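卡纳利科开放日侧记：手持夹爪演示面向公众，公司称“不承诺时间表”

2019年12月13日

卡纳利科（Karnalico）今天在其培训与演示中心举办开放日，首次向客户、供应商和附近居民开放操作数据采集区。到场的人可以近距离观看操作员用一对手持夹爪处理桌面物品，也可以当面向工程人员提问。公司事先说明，当天不发布新产品，不签约，也没有剪彩环节。

本次开放日由卡纳利科与软件合作方普洛鲁斯（Prorus）共同筹备。仓储企业特鲁莱克（Truleck）和家居用品经销商麦考利（MacAulay）派人参加。两家企业目前都没有采购计划，来意也说得很直白：看看这套东西离能用还有多远。

卡纳利科演示项目负责人卡维塔·贡德（Kavitha Gounder）在开场时讲了不到十分钟。她说，过去几年大家看过太多剪辑得很漂亮的机器人视频，一个动作拍几十遍，最后只放成功的那一遍。“今天请各位看的是人在干活。夹爪拿在人手里，判断也是人做的。谁要是回去跟同事说我们的机器人已经会收拾抽屉了，那是误会，我先在这里更正。”

演示区按日常工作的样子布置，没有搭舞台。观众分批入场，每批16人，每批停留25分钟。操作对象选的是家里和办公室常见的收纳用品。贡德解释说，透明和半透明的塑料件反光，边缘不好辨认，拿它来演示不讨巧，但客户仓库里这样的货很多，绕开它没有意义。

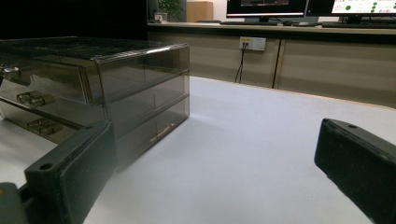
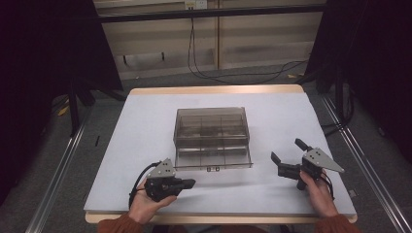 提问环节比预定时间长。特鲁莱克的代表第一个发言，问采集一千次操作之后，机器能不能独立完成同样的任务。普洛鲁斯的工程师回答，团队计划为每类物品采集1,000次操作，这个数字是排期用的，不代表达到之后就一定有效果。换一张桌子、换一种灯光，结果可能就要重新评估。对方追问“可能”是多大的可能，工程师说目前没有可以公开的数据。

麦考利方面关心的是成本。一名操作员、一对夹爪、一整天的重复动作，算下来并不便宜。如果最后还需要人在旁边看着，那么省下来的究竟是哪一部分？贡德没有给出数字。她表示，公司内部对这笔账也有分歧，在算清楚之前，不会在宣传材料里使用“替代人工”或“降本增效”一类的说法。

也有居民问到岗位问题。贡德答复说，采集工作本身需要人，而且对耐心要求不低，但她不认为这足以说明自动化会创造多少就业，“拿几个采集岗位来证明这件事，说服力不够”。另一位来宾问，长时间握着夹爪，手腕会不会累。她说会，所以连续操作要排休息，握把的形状也还在改。

卡纳利科今年9月曾在内部试办过一次类似活动，只邀请了员工家属。那次收到的意见主要有2条：讲解太多，动手太少；术语没人听得懂。这次开放日因此压缩了讲解，取消了原定的宣传片，改为由操作员边做边答。仍有来宾反映，站在后排看不清夹爪前端的动作，现场声音也有些嘈杂。公司表示会调整站位，至于是否加装大屏幕，还没有决定。

在数据使用方面，普洛鲁斯说明，采集区内的记录只用于双方合作项目，不对外出售。有来宾提出，口头说明不能算数，希望看到书面条款。两家公司同意把适用于参观者的部分整理成一页文字，放在接待处供人取阅，下次开放日之前完成。

对于外界关心的下一步，卡纳利科的答复是继续采集、继续测试，测试结果无论好坏都会向参加过开放日的企业通报。公司没有公布自主操作的演示日期。贡德说，她宁可让人觉得进展慢，也不愿意再办一场事后需要解释的发布会。特鲁莱克的代表离场前表示，愿意再来一次，前提是下次能看到失败的记录。这一要求已列入下次活动的议程。

下一次开放日的时间另行通知。有意参加的企业和个人可在卡纳利科接待处登记，参观不收费，未成年人须由家长陪同。演示区内请勿触碰设备和线缆，提问不设限制，工程人员答不上来的问题会记录下来，之后以书面形式回复。

关于卡纳利科

卡纳利科从事桌面操作类自动化设备的研究与测试，并为合作企业提供操作数据采集服务。公司目前没有面向家庭用户销售的产品。

媒体联络：卡纳利科对外事务组，联系人卡维塔·贡德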